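August 14, 2020

Second quote for the front door, from Ondstead this time. Their man wants to swap the whole cylinder and says a rekey "won't hold." Funny how the cheap fix never holds. He couldn't tell me what was wrong with the old one, only that the new one has a 20-year guarantee. We'll see if Ondstead lasts 20 years.

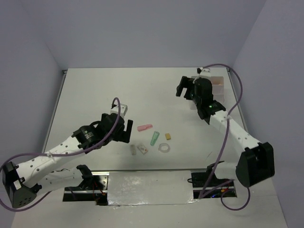
Mylene thinks I'm being stubborn and ought to just pay, and that $40 more is nothing next to getting stuck on the step again. Maybe. She also believed the ad that promised someone in 29 minutes, day or night.

Will call the shop in Tutuvcombe and ask for a plain rekey, 4 keys, price in writing. If they start in on guarantees too, it can wait until September.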